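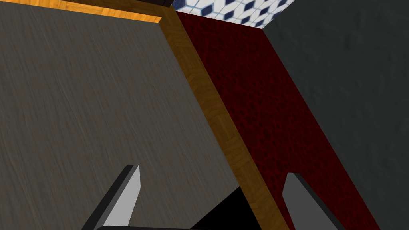 Edge banding: reattaching and trimming

Updated 26 Mar 2025

Edge banding on shelves and cabinet panels lifts when the glue line gets warm, damp or old. Most loose strips can be put back without new material.

Check the glue first. Iron-on banding has a thin, glossy film on the back and can be reheated. If the back is dull or powdery, scrape it clean and use contact cement.

To reheat:
Set a household iron to medium, no steam. Lay a sheet of baking paper over the strip. Move the iron slowly along a short section, then press with a wood block until the glue sets. Work from the fixed end toward the loose end - starting at the loose end traps a bulge.

To reglue:
Coat both faces thinly. Wait until the cement no longer strings when touched, usually 17 minutes at room temperature. Contact cement does not allow repositioning, so line up one end before closing the rest. Open a window and keep flames away.

Trimming:
Use a sharp chisel, flat side against the panel face, and cut in the direction of the grain. Finish with fine sandpaper on a block, held at a slight angle, 3 or 4 light passes. Do not sand across the panel face.

Replacement banding should be slightly wider than the panel is thick. Leave a little extra at each end and trim it last.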